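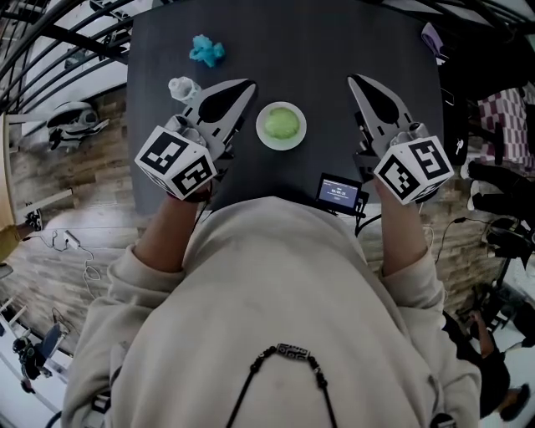
Printed fingers always creep under load, and the pads will be off inside a month, according to one member of the Prerkach workshop, who thinks the whole thing should have been cut from aluminium. The objection is fair as far as it goes. Creep is real, and the first set of fingers, printed in July, took a permanent bend after 11 hours clamped shut on a test block. The second set has a thicker root and has held its shape so far.

The tools are a pair of hand-held grippers, built over one summer in a shared workshop at Zardale. A person holds one in each hand and does ordinary table work with them, and the record of those movements is later used to train an arm. Cubes printed with square black-and-white markers are fixed near the base of the fingers, so that the position of each tool can be worked out from a camera above.

Most of the effort went into the linkage. The Shearer drawings call for a plain pin at each joint, which gave too much play at the fingertip. Shouldered screws cured it, at the price of a stiffer action. A pair now weighs 1,478 grams with its markers - more than planned, and tiring after a long spell at the bench.
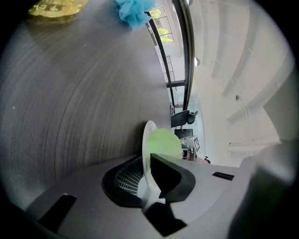
Rims are a harder test than blocks. A plate offers the fingers a narrow edge and a smooth curved face, and any error in the approach angle turns into twist as soon as the grip closes. A ribbed pad with small cells gives a little before it slips, and we have kept that pattern for thin dishes. Soft items need less force and more patience, as a lump of dough will follow the finger when it opens.

Of 594 trial grasps logged in the Skillow notebook, 139 were rejected, most of them for lost markers. Turning the wrist too far hides the cube face from the overhead camera, and a second camera on the tool only partly makes up for it. The next version will carry the cube further out on a short bracket. The pads are still glued on, and the aluminium fingers have been drawn but not cut.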